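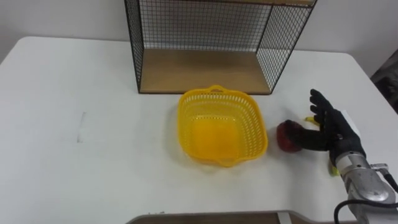
Reheating takeaway fried chicken

Take the chicken out of the fridge 15 minutes before you start. Heat the oven to 200 C and set a rack over a baking tray. Leave space between the pieces so the skin crisps on all sides.

Wings need about 6 minutes, then another 5 after you turn them. Drumsticks and thighs take longer. Cut into the thickest piece to check that it's steaming hot in the middle.
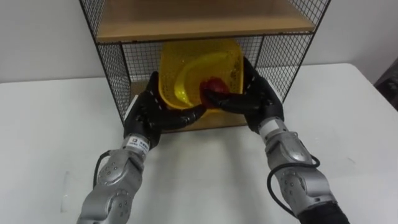
Fries can go in on a second tray once the chicken has been turned. Don't add oil, they have plenty already. Sauce should be warmed separately in a small pot and spooned on at the table.

Anything that sat out all evening goes in the bin. Leftovers that went into the fridge promptly will keep until the next day's lunch. Reheat them once only.

Elli Juntunen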